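Looking after pipettes and small bench kit: tips from the Clandale teaching lab

Compiled by Marijke Jansen. Last revised March 26, 2019

These notes started as a sheet taped inside the cupboard door in the DNA prep room. They have grown since then. Most of them apply to any small molecular biology lab, whether you run a few extractions a week or a full set of plates every morning.

Pipettes

Hang them up. A pipette left on its side with liquid in the tip will let that liquid run back into the barrel, and you will find out weeks later when your volumes drift. If the stand is full, take one of the old ones to the store room and make space.

Wind the volume back to the top of its range at the end of the day. The spring lasts longer.

Never turn the dial past its stop. If it feels stiff, it needs cleaning or it has been dropped. Put a strip of yellow tape on it and leave it in the repair tray.

To check a pipette quickly, weigh water. Put a small weighing boat on the fine balance, zero it, and dispense 600 microlitres with a fresh tip. You want 0.600 g or very near it. Do it ten times and write down every reading, including the bad ones. Use water that has stood in the room overnight, and keep the balance doors shut between readings.

Wet the tip two or three times before taking the sample you care about. This matters most with ethanol and other liquids that evaporate quickly, which will otherwise drip on the way across to the tube.

For glycerol stocks and enzymes, go slowly. Put only the very end of the tip below the surface, draw up, wait a moment, then lift out along the wall of the tube. Enzyme clinging to the outside of the tip is enzyme you have paid for and not measured.

Tips and tubes

Buy one brand of tip and stay with it. We moved to Rosonard tips two years ago for everything up to 200 microlitres and the fit has been good on all our pipettes except the oldest pair. Whatever you use, press the pipette down firmly once. Hammering it into the box wears the cone and makes the tips harder to eject.

Part-used boxes of filter tips can be topped up from a bag, but only with clean gloves, and only for work where it doesn't matter. Open a sealed box for anything going to sequencing.

Label the side of the tube as well as the lid. Lids get swapped. Ordinary marker comes off with ethanol, so use the solvent-proof pens from the second drawer, or a printed label if the tube is going to the freezer. 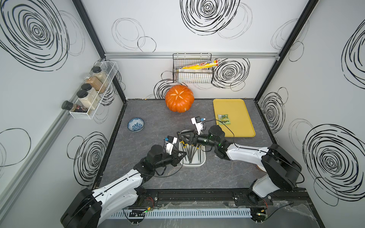 Two arms and a white tray on a marble-patterned top.

Benches and trays

Wipe down before you start as well as after you finish. We use 70 per cent ethanol for general work and a fresh one in ten bleach solution where DNA has been handled, left for ten minutes and then wiped off with water. Bleach left on metal will pit it, so be thorough around the centrifuge and the balance.

Mix bleach on the day. Write the date on the bottle and pour away what is left. Keep it well away from kits containing guanidine salts, which give off toxic gas when mixed with bleach. That covers most column extraction kits, including their waste.

Line trays with absorbent paper, shiny side down, and change it whenever there is a spill.

Water baths and heat blocks

Empty the water bath every fortnight. Refill with distilled water, as tap water leaves scale on the element. Kanokwan Onsri adds a few drops of Zella bath treatment to ours and it stays clear for the whole two weeks.

Don't trust the display. Stand a glass thermometer in the bath, or in a tube of water in the block, and let it settle before reading it. Our large block shows 60 when it is really at 58, so there is a correction card on the front. Make one for yours.

Holes in the middle of a heat block are often warmer than those at the corners. If you only have a few tubes, put them together near the centre.

Freezers

Keep a map on the door and change it when you move a box. Ours had 242 boxes on the last map, and the ones that took longest to find were all in the wrong rack by a single shelf.

Enzymes live at minus 20 in the cool block, never in the door. A frost-free freezer warms itself up regularly to clear the ice, which does them no good at all. If that is the only sort you have, a polystyrene box with a frozen gel pack inside will help.

Split primers and standards into small portions when they arrive. Repeated thawing is hard on them, and if one tube is contaminated you have lost a little and kept the rest.

Scrape ice off with a plastic scraper. Metal ones go through the lining.

Small repairs

Spare O-rings and seals are in the Rungrueang tin on the top shelf. Put a thin smear of the supplied grease on a new seal and wipe off the excess. Write the pipette number and the date in the blue book, then repeat the water test before it goes back on the stand.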